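Jatent 411 Marble Care Kit: review after one winter and half a summer

By Yuzhen Hou
August 10, 2023

I bought the Jatent 411 in December, after my mother-in-law put half a lemon face down on our new marble and left it there during dinner. In the morning there was a dull circle. I rubbed it with dish soap, then with a softer cloth and more dish soap, and the circle stayed. A person in the stone shop told me that it is not a stain but an etch, and that no cleaner can take it off. I did not know the difference then. Many buyers of this kit also do not know it, if I read their comments correctly, and they give it one star for something it never promised.

So first, the difference. A stain is when something goes into the stone: oil, coffee, red wine. The place becomes darker or takes a color. An etch is when an acid eats a very thin layer of the surface. The place becomes lighter or loses its shine, and you see it best when you bend down and look along the top toward a window. A sealer helps with stains. It does almost nothing for etches. For these you need polishing.

The Jatent kit tries to do both jobs, and it does one of them well.

What you get

The box has a 16-ounce bottle of sealer, a small jar of polishing powder, one hand pad marked 1000 grit, one white felt pad, 2 microfiber cloths and a folded paper with instructions. There are no gloves. The instructions tell you to wear gloves, so I think they could put a pair inside. The bottle has a flip cap which closes badly. Mine leaked a little in the cabinet, and I keep it now standing in an old jam jar.

The paper is printed in six languages in a very small size. The English part is correct but short. It says "apply generously" and "remove excess," but it does not say how much is generous, and for a person who does this the first time that is exactly the question. For my top, the first coat used less than a quarter of the bottle.

Sealing

This is the good part. You clean the stone, you let it dry overnight (I waited longer, the paper asks for eight hours), you pour the sealer in a line and spread it with the cloth. It should stay wet for 15 minutes. Where it disappears quickly, the stone is thirsty and you add more. Then you wipe everything dry and you wipe again with the second cloth. Please do not skip the second wipe. On my first try I left a thin film close to the stove and it dried into gray streaks. I removed them with a little fresh sealer and much rubbing, but it took most of an evening.

The smell is mild. I opened one window and it was enough.

After the second coat, water stayed in round drops. I made a test on an offcut piece that the installer left us: olive oil, soy sauce, black tea and beet juice, each one for an hour, one half sealed and one half not. On the unsealed half all four left a mark. On the sealed half only the beet juice left something, a pale pink shadow, and it went away in a week or so without any treatment. For me this is a very good result.

In March the drops near the sink became flatter, and I gave one more coat only in that area. The rest I did not touch until now. The label says once a year. I would say once a year for the quiet places and twice for the sink, if you cook every day as we do.

Polishing

Here I am less happy. The powder does work, but it asks for patience and a steady hand. You put a half teaspoon on the etch, some drops of water, and rub in small circles with the 1000 pad, then the same with the felt. My lemon circle needed three rounds. Now it is gone if you stand straight, and still there a little if you look along the surface. My husband says he cannot find it. I can find it.

If your marble is honed (matte), be careful. The felt pad makes the place shinier than the stone around, and then you have a shiny spot in place of a dull one. On honed stone I would use only the 1000 pad, dry your place often and check. The instructions do not mention honed stone anywhere, and this is the biggest fault of the product in my opinion. Many kitchens now have it.

For large etches, or a whole top that looks tired, call a professional. The pad is as small as a matchbox and you will hate it after twenty minutes.

Compared with others

Before this kit I had a spray sealer from Ikorau, for the bathroom. The spray is easier, and it is cheaper per bottle, but it wears off much faster. In the bathroom I do it every two months. It also makes a fog that falls on the mirror and the faucet. For a windowsill I would still choose it.

Onishi sells a paste that only polishes. I borrowed some from a colleague and used it on the same offcut. It is better than the Jatent powder, smoother, and it does not dry while you work. If you have only etches and no wish to seal, buy the paste. It costs almost as much as the whole kit, though, and it is hard to get.

For oil that is already inside the stone, neither of them helps. I used the Jotar poultice, a white clay which you leave under plastic film for a day. It took out an old butter mark in two applications.

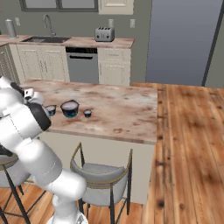 Sealer is also no excuse to leave everything on the stone, and this I learned slowly. The places which suffer in our kitchen are always the same ones, under the oil bottle and under the vinegar, where a small ring collects and you do not see it until you lift the bottle. A marble-topped island invites you to keep containers out on it, close to the edge where the hand finds them, and it is a nice way to have things ready. I do it also. But put a tray or a flat dish under whatever holds something sour or oily, and wipe below the dry ones too when you wipe the rest. Flour and sugar are harmless to the stone. A grain of salt or sand under a heavy jar can scratch when you pull it, so I lift and do not slide.

For daily cleaning the paper recommends a special Jatent spray, sold separately. I did not buy it. Warm water with a few drops of mild dish soap, then plain water, then a dry cloth, and the drops are still round. Do not use vinegar or the bathroom cleaner for lime. I know that some websites recommend vinegar for everything - on marble it is the same as my lemon.

Small complaints

The cap, as I said. The cloths leave white fluff on the first use, so wash them before. The jar of powder has no spoon and no seal, and mine came with a cracked lid. The seller sent a new jar in five days and did not ask for the old one back.

Good points

The sealer did not change the color of our marble, which is white with gray veins. I was afraid of yellow, and I compared it with the unsealed half of the offcut several times in daylight - no difference that I can see. One bottle is enough for two full coats on our counter and the repair at the sink, and there is still some left for the next time.

My rating

Sealer: five of five. Polishing powder: three of five, two if your stone is honed. Instructions: two of five. For the complete kit I give four. I will buy the sealer again when the bottle is empty, if they sell it alone. At the moment I see it only in the kit, and I wrote to the company to ask. When they answer I will add it here.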